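Cell culture room, Lolstead building: monthly safety walk-round, October

Hello all, and thank you for bearing with me while I poked about under your benches again. My comments are longer than the form allows, as ever.

Biosafety cabinet airflow: OK. Alarm tested, lovely and loud.
Liquid nitrogen store, oxygen monitor: OK, though the face shield had wandered off to room 524. Please bring it home!
Cytotoxic waste bins: ACTION. 2 bins filled past the line. Do swap them sooner, even if it feels wasteful.
Ethanol at the bench: OK. One 500 ml bottle, labelled and capped.
Eyewash: ACTION. The weekly flush hasn't been signed for, and I'd dearly like to see initials there. 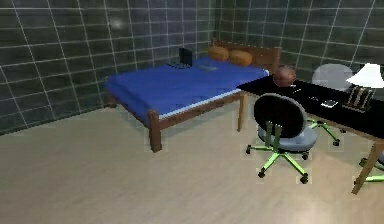

Efren Evangelista wrote back that the eyewash had been flushed every week but the sheet was hanging behind the incubator door, where it couldn't be seen once the door was open. He has moved it beside the sink.

Thank you, Efren, I've changed that one to OK with a note. Bins to be sorted within 30 days, please, and sooner if the telomerase inhibitor work gets busy again.

Jocelyn Belmonte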